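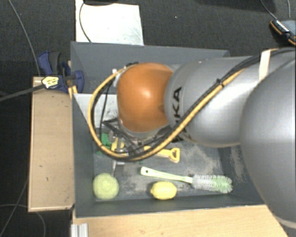

The Bondar Open Bin in Dark Grey

Posted Nov 27, 2021 by Celeste Godinho
Filed under: Storage & Bins, Things We Use

I have bought a lot of bins for this house and the garage, and most of them had lids. Lids that cracked, lids that went missing, lids my kids used as sleds. So when Zitside started carrying the Bondar I was already half sold, because it's just a big dark grey bin with tall flat walls and no top at all. You throw things in, you reach in and get them out again!

We got ours in September and it became the sand toy bin pretty much the same afternoon. Anything with a chunky handle is easy to grab from above (toy shovels are the best for this, the kind with the open D grip you can hook with a finger). Little stuff does sink to the corners, so if you're storing crayons or doll shoes I'd put a smaller box inside.

Now the floor. It scuffs. If you drag hard plastic toys around in there you'll get pale scrape marks, and the walls will pick them up too, and dark grey shows them more than I'd like. I tried a melamine sponge and it took off maybe half. I've stopped caring, but if you want something that stays pretty for the living room, the Caldeira basket is nicer looking and costs more.

Ours lives on carpet and slides fine when it's half full. Loaded to the top with wooden blocks, it weighs a ton and I have to shove it with my foot - not elegant. There are no wheels and no handles, so pick your spot before you fill it.

Size-wise I went with the 85 liter. There's a smaller one at 18 liters that I'd call a desk bin, really, and I haven't tried it. Zitside lists the big one as item 1028 if you're ordering by phone. Dark grey is the only color they had when I checked. I'd love a green.

To clean it I take it out to the driveway, hose it down and tip it over to dry. Sand gets into the bottom edge and you need an old toothbrush for that part.

3 comments

Olga Cunha
We have two of these for dog toys and the scratches are just as bad with dogs, haha. Does the big one fit under a regular table?

Celeste Godinho
Not under mine, Olga! It sticks up too high, so measure first.

bullarar_mom
Got the 18 for bath toys and like it a lot. Wish it had a drain hole though.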